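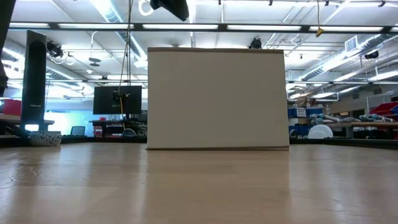 White box on the bench, fixed cam view

How many demos before I train? Box packing, two arms
posted by kelano_bench

Collecting examples for a bimanual policy, task is clothes into a cardboard box. I have 126 good episodes so far. Trained on those, and the arms go for the right garment but close too early, mostly on socks. Do I keep collecting or is something wrong with the data? Fixed cam plus a head cam, both recorded. Deadline end of May so kind of in a hurry.

Salim Kombo
126 is thin for clothes. Rigid stuff you can get away with it, cloth never looks the same twice. I'd go to 300 before touching any settings. And mix the pile up between episodes, shirts bunched, shirts flat, socks on top, socks under. 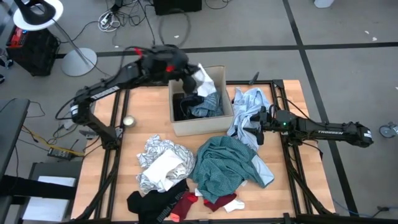 Also let one arm hold the box side while the other drops stuff in, and do it the same way every episode. If the operator switches habits halfway the policy averages the two and you get that hovering thing. Closing early on socks, check your gripper timestamps agianst the video first. Ours were off by a few frames and it looked exactly like that.

Plumley
just get more data. we did 2000 and it works fine

allitz_r
2000 is overkill for one box imo. We stopped at 606, last hundred or so were only socks and small stuff becuase thats where it failed. Throw out episodes where the operator fumbles and regrabs, unless you want it to learn regrabbing.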